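3.2 Making and Hanging Wall Art at Home

Most of the people who wrote to us had framed something themselves. 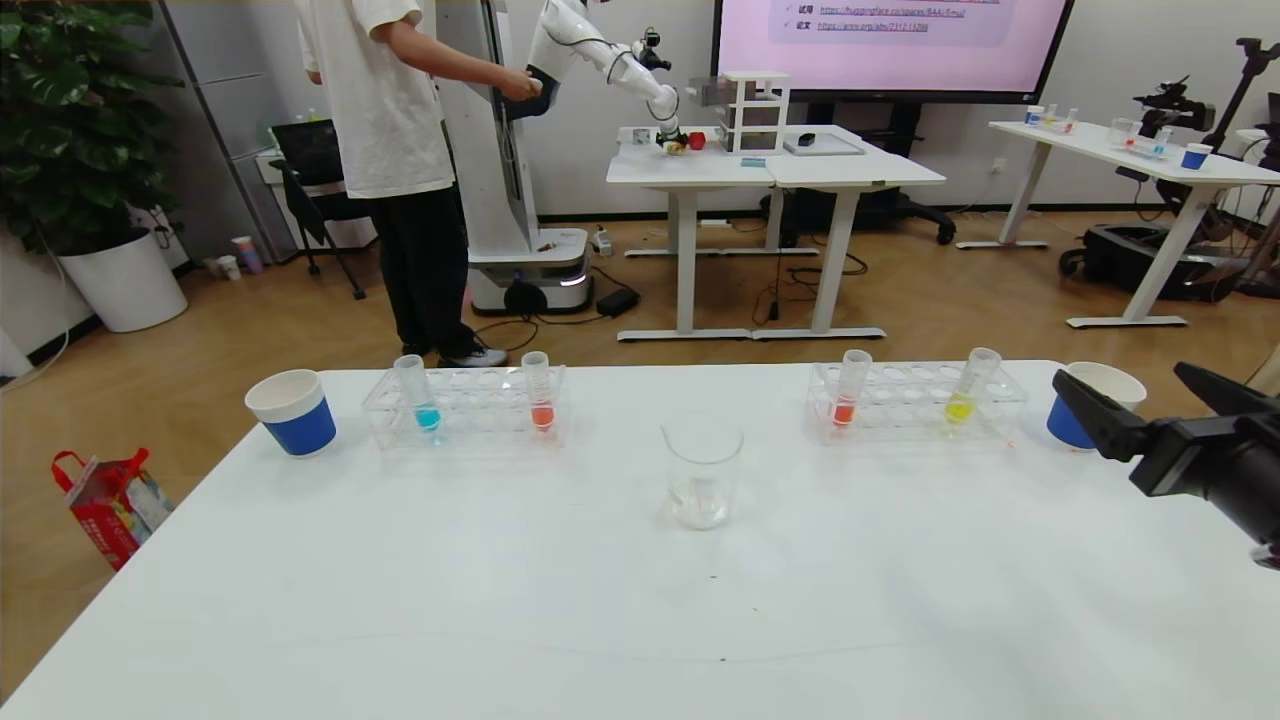

Figure 4. Tabletop with paper cups, a glass beaker and test tubes of colored liquid in clear racks.

We asked households in Dustport and Plokdale to tell us, in their own words and at whatever length they liked, how they had come by the pictures on their walls. Of the 349 who answered, more than 100 had put a new print into a frame they already owned, and they were delighted to tell us so (one letter from Plokdale ran to nine pages, and we enjoyed every one of them!). Botanical prints were the great favorite, with old maps a little way behind. Following Ocampo, we count a reused frame as handmade decor – a generous reading, we admit, but one that suits the way people talk about their own homes. Renters tended to lean their frames on a shelf or mantel, while owners were happier to reach for a hammer. We return to the renters in Section 4, where the Vestell letters are taken up.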